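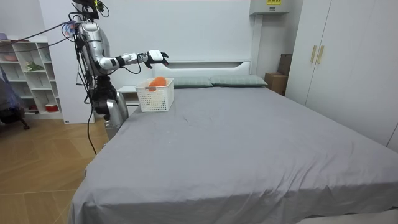

Nistlow wrote:
I would ask the group to reconsider the proposal to discard every episode in which the operator hesitates. In my view hesitation over the basket is useful material. A system that has only been shown confident movement has no pattern to follow when the hand is badly placed.

Sturberg replied:
The written procedure is clear on this point. An episode with a pause longer than two seconds is to be marked for review and left out of the training set. We hold 897 accepted episodes for the bedroom tasks, and I see no case for loosening the standard now.

Nistlow replied:
Marked for review, yes. The procedure does not say that reviewed episodes must be left out. Please see the paragraph on corrections.

Morris_bench replied:
Nistlow is correct about the wording. Last Saturday I went through 26 marked episodes from the basket task. In most of them the operator stopped with the hand over the rim, changed the angle of the wrist and carried on. I should be sorry to lose those. The remainder were delays in the headset link and should be removed.

Sturberg replied:
Who is to separate the one from the other? Two reviewers at our site gave different labels to the same recording. If the label is not reliable, the episode should not be used.

Flimton Desk replied:
May I suggest a separate field for the cause of the pause, to be completed by the operator before the next episode begins? The present form asks only for "success" or "failure".

Sturberg replied:
I have no objection to the field. I maintain my objection to using the episodes until the labels have been compared across both sites.

Nistlow replied:
That is acceptable for the August release. I would ask that the raw recordings be kept in the meantime, including the joint readings. At present the clean-up script deletes them.

Morris_bench replied:
The script has been switched off on our side. Sturberg, please confirm yours.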